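Cultel Releases Jovetora 4, a Revised Underlay for Interlocking Foam Floor Tiles

Mar 14, 2021

Cultel today released Jovetora 4, the fourth version of its thin underlay for interlocking foam floor tiles. The product is sold in rolls and is meant for playrooms, home gyms, classrooms and work areas where foam tiles are laid over a hard floor. It replaces Jovetora 3, which was discontinued in December.

Foam tiles are easy to lay and easy to lift, and most are installed with no fixing at all. On sealed concrete, vinyl and finished wood they tend to creep. Repeated sideways load pushes one tile against the next, and the teeth along the joint either ride up or pull apart. Jovetora 4 raises the friction between the tile and the floor so that the load passes down into the floor before it reaches the joint.

The underlay has two layers. The lower layer is an open rubber mesh that grips the floor and leaves a path for air. The upper layer is a nonwoven polyester sheet with a light rubber print on the side that faces the tile. In Jovetora 3 the print was a set of straight lines, which held well in one direction and less well in the other. In Jovetora 4 the lines have been replaced by dots set in staggered rows, and the grip is the same along the roll and across it.

Cultel tested the new version at its own site using a sliding plate loaded to 300 newtons. The plate was pushed and returned 1000 times over a joint between two tiles. The joint was then measured for gap and for height difference. With Jovetora 4 under the tiles, the gap at the end of the run was under 4 millimeters on sealed concrete and on vinyl. The same test on finished wood is still in progress, and results will be added to the data sheet when the run is complete. No claim is made for carpet, loose stone or any floor with underfloor heating.

Installation does not require glue. The floor should be swept and dry. Rolls are laid side by side with the mesh down, edges touching and not overlapped. Tiles are then placed so that the tile joints do not fall on the roll joints. A clear space of 20 millimeters should be left at each wall. Rolls can be cut with household scissors or a utility knife. Where tiles are used on a bench or table, the underlay should stop short of the edge so that the mesh does not catch on clothing.

The underlay can be lifted and laid again. If the mesh has picked up dust it can be rinsed in plain water and hung to dry. Soap leaves a film that lowers the grip and should not be used. Solvents damage the print.

Jovetora 4 works with tiles joined by jigsaw-style teeth and with tiles joined by a hidden tongue. It has been checked for staining against common foam colors, including blue, red, black and gray, and no transfer was found after storage in a warm cabinet. Tiles with a film backing are excluded, as the film can wrinkle when it is held in place from below.

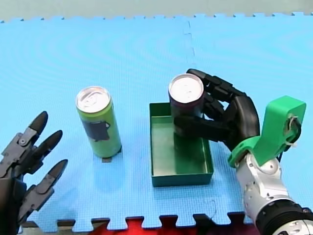 Rüegg, which took part in the trial of Jovetora 4 before release, reported that joints in its training rooms stayed closed during daily use, but added that the rolls were slow to flatten when unpacked in a cold room and asked for a wider roll to cut down on laying time. Cultel has changed the packing instructions in response. Rolls should now be opened and left flat at room temperature overnight before they are laid. A wider roll is under review and has no release date.

Distribution is handled by Clikbridge, which will carry the standard roll and a short roll for small areas. Stock of Jovetora 3 will be sold until it runs out. The two versions have the same thickness and can be used in the same room, although Cultel advises against placing both under a single tile.

Buyers who registered a purchase of Jovetora 3 may ask for a sample of the new version through Clikbridge. Samples are cut from standard rolls and are large enough to go under one joint. The data sheet, the laying guide and the list of excluded floor types are available on request from the Cultel product desk.

About Cultel

Cultel makes underlays, edge strips and anti-slip sheet for indoor floors. Its products are sold through distributors and are not available direct from the factory.

Media and product inquiries: Cultel product desk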